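Print this page | E-mail this release

Filed under: Company News / Tables & Work Surfaces

Cedier brings the pale table home

I've been writing these announcements for Cedier long enough to know that a new table isn't front-page stuff. But I've been eating lunch at this one since January, and I'm a little in love with it, so bear with me.

The table is called the Brernley. It goes on sale this Tuesday in our own shop and through Pasoveck stores, and it's the first table we've made where the top came before everything else. Usually we start with the legs (people have strong feelings about legs!) and then argue over what goes on them. With the Brernley we picked the top first -- a pale blond one with a wavy grain -- and drew the rest to stay out of its way.

We looked at 30 sample tops before settling. Some were too yellow, and a couple had a grain so straight and tidy they could have been ruled with a pencil. I wanted the kind you find yourself following with a finger while you're on the phone. The one we chose has long soft streaks running from side to side, and every so often they swell out into a big lazy oval. My desk happened to be closest to the samples, so I got to stare at it more than anybody, and I still haven't gotten bored.

Color was the other long conversation. Call it blond, call it cream with tan in it. In some light it goes a bit pink, and when a lamp or a window catches it the middle turns nearly white. We tried warming it up with a tinted finish and I'm so glad we gave up on that. The clear finish we ended up with is smooth and has only a faint shine, and it lets the wood pattern do its thing.

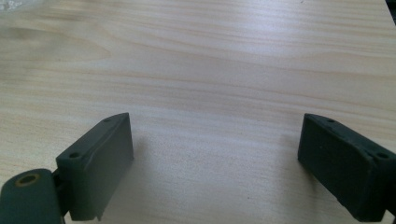
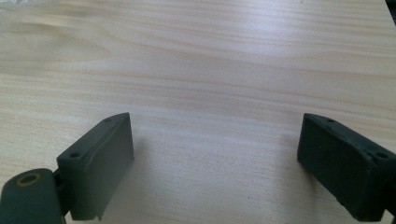
Pale streaked grain, with bare tabletop across the middle.

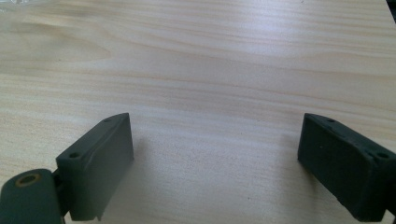 Savchuk told us that a light table had always sounded like a worry, what with coffee and felt-tip pens, and that after living with an early Brernley the worry had mostly moved on to the chairs, "which now look very brown." Savchuk also asked for a longer version, for the holidays. We're listening! There's a drawing of one pinned up near the kettle, and that's as much as I'm allowed to say.

A few practical things. The Brernley comes in one size for now and costs $590, delivery included if you live within our usual van route. The first batch is 1,127 tables. Legs go on with the tool in the box, and it took me 11 minutes on my first try, with a break in the middle to find my glasses. Two people make it easier, mainly for the part where you flip it over.

For everyday cleaning, use a soft damp cloth and then a dry one. Please skip the scouring pads. Put something under hot pans, same as you would on any table you like. We'll tuck a care card in with the legs, and if you lose it (I would), write to us and we'll send another.

No two tops have quite the same pattern, so yours will have its own swirls, or maybe hardly any. If you want to choose, come by the shop and pick one out in person. We'll have several standing up against the back wall all week, and you're welcome to bring a chair from home and see how the two get along.

Stores that would like a sample top can ask the Cedier press desk, and we'll lend you one for a month. We'd like them back -- we're already down to the last few.

E-mail this to a friend | Printer-friendly version

Tags: tables, light wood, Brernley, new this season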